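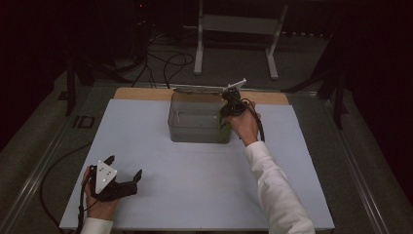

*Smoky gray bin, lid tipped up at the back.*

I resisted lidded bins for years. I thought they were for people with label makers and matching hangers! Then we moved into a house with one tiny hall closet and a kitchen drawer that wouldn't close, and I bought four of the see-through gray kind. I've been bossy about them ever since.

## What I've learned about small bins

**Get the tinted ones.** Clear plastic shows every crumb and tangled cord. Smoky gray lets you make out roughly what's in there, and it still looks calm on a shelf.

**Wash them before the first use.** Warm water, a drop of dish soap, and then leave them upside down on a towel overnight with the lids off. Mine smelled like a new shower curtain until I did this (twice, for the big one).

**Sticker goo:** rub in a little cooking oil, go make coffee, come back and wipe. My neighbor Nomvula swears by peanut butter, which works too, but then your bin smells like lunch.

**Don't fill to the top.** Stop an inch short or the lid never sits right and you'll end up piling mail on it.

## The dinner bin

This one I stole from my sister-in-law Begoña. At suppertime all the phones go in a bin on the sideboard, mine included, and they stay there until the plates are cleared. We started in December and the grumbling lasted maybe a week.

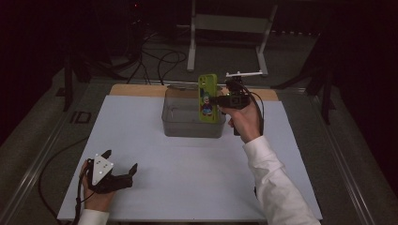
*Green phone, gray bin.*

A few things that help: line the bottom with a folded dishcloth so nothing rattles, turn the ringers off first, and keep it well away from the sink. If you're expecting a call, leave one phone out and say so before you sit down.

## Cleaning day

I do mine when I do the fridge shelves. Soft cloth only, please, no scrubby side! I ruined a perfectly good lid that way and it's now a drip tray under the basil. For cloudy corners, use an old toothbrush and baking soda paste, then rinse well.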